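2022年10月13日

上个月把手持采集这一块的预算重新做了一遍,数字和年初那版差得比较多,记在这里,明年二月复核的时候省得再翻邮件。

先说范围。项目代号 Tretitz,目标是餐桌类操作的示教数据:摆盘、收杯、递送。采集端分两部分,手持夹爪和传感手套,机械臂不在这份预算里,单独走设备采购。年初的方案是先买臂,再考虑数据从哪里来。后来把顺序调了,臂的交期长,选型也还没定,先把采集端跑起来,数据格式固定以后再回头谈臂的负载和臂展。

手持夹爪询了两家。Lureck 的报价包含本体、广角相机和一年的固件支持,不含存储卡和备用指垫。De Haan 的单价低一截,标定要自己做,标定板另算。按人工折算,每套标定加验证要占掉工程师半天,更换镜头后还得重来。把这部分工时加回去,两家的差额基本抹平。最后选了 Lureck,数量定为 3 套,两套在用,一套备件。

手套这边的问题主要在线缆。无线版本贵,而且时间同步要额外的基站,有线版本便宜,但线从手背出来以后怎么走,报价单上不会写。试用时我们把线缆固定件、延长线、扎带都列成单独的条目,金额很小,漏掉之后的麻烦不小。接头受力是首要的故障点,其次是线圈挂到桌沿。建议采购时线缆按耗材处理,不要按附件处理,两者在我们这边走的是不同的科目,耗材补货不用重新审批。

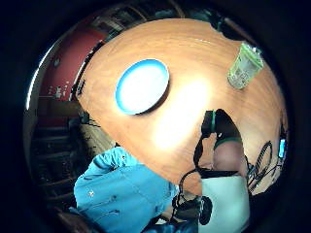 场地费单列。我们没有用自己的实验室,租的是 Clidville 一处带桌椅的房间,按天计费,连续租满 12 天有折扣。选它的理由是桌面和灯光接近真实的就餐环境,实验室的白色台面采出来的数据太干净,泛化评估时吃过亏。缺点是反光不可控,浅色物体放在高光区附近时边缘会丢。预算里因此加了一项偏振片,以及一块遮光布。偏振片会损失进光量,曝光时间要跟着调,快速动作会糊,所以只在反光严重的机位上用,没有给每套都配。

道具费容易被低估。盘子和杯子本身不值钱,问题是种类。半透明的杯子对深度估计不友好,但又必须采,否则模型上线后第一个失败的就是它。道具清单目前是 33 件,按材质和口径分组,每件贴编号,编号贴在底部。破损补充按清单总价的一成预留。

存储和算力我分开算。原始视频保留,不做有损转码,手套数据量可以忽略。本季度计划采 3,000 段,本地两份,异地一份。异地那份走冷存储,取回要收费,这个费用以前没有列过,这次补上了。标注外包暂时不做,先用手套数据自动切分动作起止点,人工只看切分失败的段。如果失败率降不下来,标注费要从预备金里出。

几条执行层面的备注:

- 报价有效期要盯。Lureck 那份到期后重新报过一次,价格没变,交期多了两周。
- 备件和主机同批下单。分批下单有可能拿到不同的镜头批次,内参要分开维护。
- 租场地之前先看插座位置。采集主机、手套供电和补光灯同时用,一个接线板不够。
- 保险只覆盖设备,不覆盖场地方的家具。桌面划伤按合同自付,所以铺设备的那一侧要垫软垫。
- 采集员工时按实际佩戴时间的两倍估。穿戴、校准、检查录制文件,加起来和采集本身差不多长。

机械臂那部分还没有结论。目前倾向于协作臂加平行夹爪,指尖几何与手持端保持一致,这样数据迁移时少一层换算。法兰转接件需要定做,已经发了图纸出去,等报价回来再更新这张表。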